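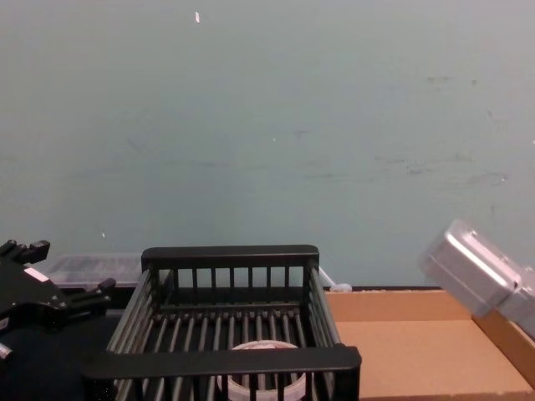
Figura 1. Posto de demonstração com dois braços: escorredor de arame preto, rolo de fita no interior e tabuleiro de cartão à direita.

Robótica de Manipulação
Apontamentos da aula 2: Ensino por demonstração e teleoperação

1. Objetivo

Programar uma tarefa de manipulação ponto a ponto exige um modelo do objeto, da cena e do contacto. No ensino por demonstração, o operador executa a tarefa com o próprio robô e o sistema regista pares observação-ação. A política é depois ajustada a esses pares (clonagem comportamental, aula seguinte).

Tarefa de referência: transferir o rolo de fita do escorredor para o tabuleiro de cartão. Critério de sucesso: rolo assente no fundo do tabuleiro, pinça aberta e afastada.

2. Modos de demonstração

2.1 Ensino cinestésico. O operador agarra o braço em compensação de gravidade e condu-lo pela trajetória. As posições articulares são lidas diretamente, sem problema de correspondência entre corpos. Desvantagens: as mãos do operador entram no campo das câmaras e conduzir dois braços em simultâneo é difícil para uma só pessoa.

2.2 Teleoperação líder-seguidor. Cada braço seguidor copia as articulações de um braço líder. A ação registada é a posição do líder e a observação é a do seguidor. A diferença entre as duas contém informação sobre a força aplicada e não deve ser filtrada.

2.3 Teleoperação cartesiana. Comando da pose da pinça por manípulo ou dispositivo seguido no espaço. Requer cinemática inversa; vigiar singularidades e limites articulares.

Nas aulas práticas usa-se o modo 2.2, com o programa de registo Pekolby.

3. Particularidades da tarefa

O rolo está deitado sobre as varetas, junto à travessa da frente, que o tapa em parte. Duas consequências:

a) A aproximação deve ser feita por cima. Uma entrada lateral encontra as varetas antes do rolo.
b) A vista frontal não chega para estimar a pose do rolo. Usar também as câmaras de pulso, quando disponíveis.

O escorredor é leve e pode deslocar-se se a pinça prender uma vareta. Um braço pode estabilizá-lo enquanto o outro retira o rolo. A atribuição dos braços fica fixa em todo o conjunto de dados; misturar estratégias produz uma distribuição multimodal que a regressão simples tende a interpolar mal.

4. Protocolo de registo

Frequência de amostragem: 33 Hz, comum às articulações e às imagens.
Episódios por grupo: 70.
Posição inicial do rolo: variada dentro do escorredor entre episódios.
Início do registo: braços em repouso, pinças abertas.
Fim do registo: critério de sucesso verificado.

Episódios com colisão são marcados e guardados à parte. Hesitações longas devem ser cortadas, caso contrário a política aprende a parar. Correções curtas mantêm-se.

5. Conjunto Ino

O conjunto Ino, recolhido no laboratório Ater, em Guimarães, contém 617 episódios válidos da mesma tarefa. Serve de base de comparação para o relatório. Não juntar os episódios do grupo aos do Ino sem verificar a ordem das articulações e o sinal da abertura da pinça.

6. Exercício

Representar, para um episódio, a posição do líder e a do seguidor na articulação da pinça. Identificar o instante de contacto com o rolo e justificar.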